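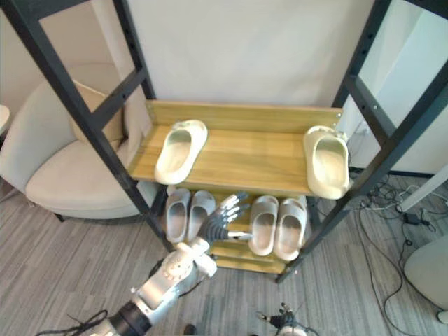

About Priner

Priner provides guest-room services to hotels and residences. Since June, robots at our Tinden site have shared the work of putting footwear back on its shelves. 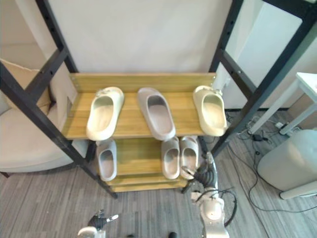 Phan Nusance
Director of Workplace Programs

All 31 members of the Tinden staff kept their positions. Fifteen have trained as robot operators. 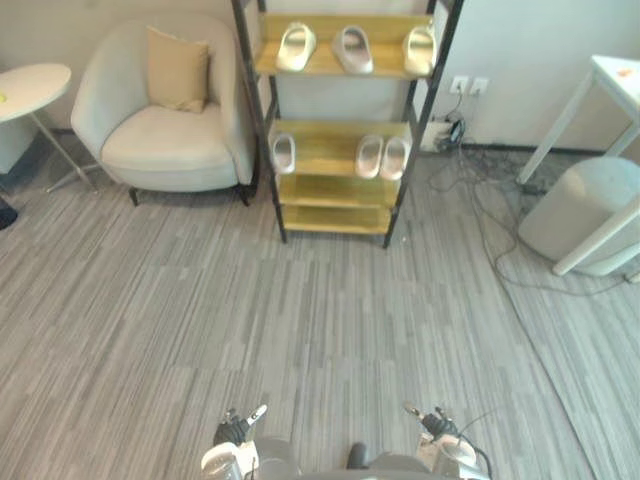
Who decides when a robot stops?
The employee on shift decides, and no supervisor's approval is needed.

Operators work in shifts of eight hours
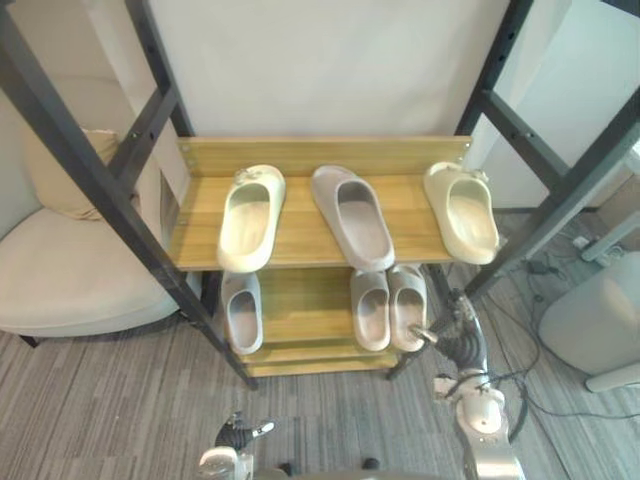

and rotate between robot duty and guest service.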